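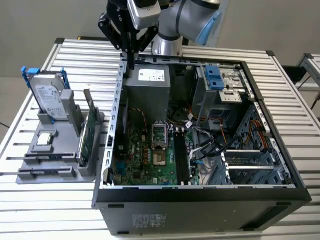 Pidumen support replied that the missing pilot is a rights matter on the Canadian catalogue and asked for the account region and app version before going further.

Ticket 577
Opened: October 25, 2020
Product: Pidumen streaming, television app
Status: Closed

Problem: Season one of the hospital drama Cartwright starts at episode two. The pilot shows in search with its artwork, but selecting it gives error 130 and returns to the home screen. Seasons two and three play normally.

Tried so far: signed out and back in, cleared the cache, reinstalled the app, switched the language from English to French and back. Same error each time. The pilot also fails in a web browser.

Update 1: Region is Canada, app version 89. Support confirmed the double-length pilot is listed as a TV movie, separate from the series, and that the listing had expired in April while the artwork stayed up.

Update 2: Listing renewed on their end. Error 130 is gone, but playback now stops at the first ad break with error 500. Captions are also out of sync by a few seconds.

Update 3: Support replaced the file with the two-part version. Both parts now appear under season one and play through. Captions line up. Watch history for the old listing was not carried over.

Outstanding: the cast page still credits the pilot's actors under the movie title. Moved to the catalogue team as a separate request.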